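Tips for showing a gripper how to tidy a room

Do the job once with your bare hands before you pick up the gripper. You'll find out which drawer sticks, and you won't have a recording of yourself swearing at it.

Go slower than feels dignified. Mitali Mondal did 40 folded towels on a Thursday at her usual speed and got to do them all again at half of it.

Keep the fingers in view of the camera, and your own head out of the way if you can manage it. Leaning in to see better is a hard habit to lose. I haven't lost it.

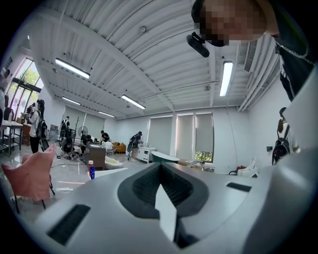
Change something every 8 goes. Turn the cup round, shift the chair, start from the other side of the table. A robot shown 200 identical cups will be very good at that cup.

If you fumble, stop and bin the take. Don't rescue it with your free hand, or the robot will expect a free hand too.

Tape down loose cables before lunch. After lunch you'll be carrying something.

Label takes as you go. I once had 156 called "test".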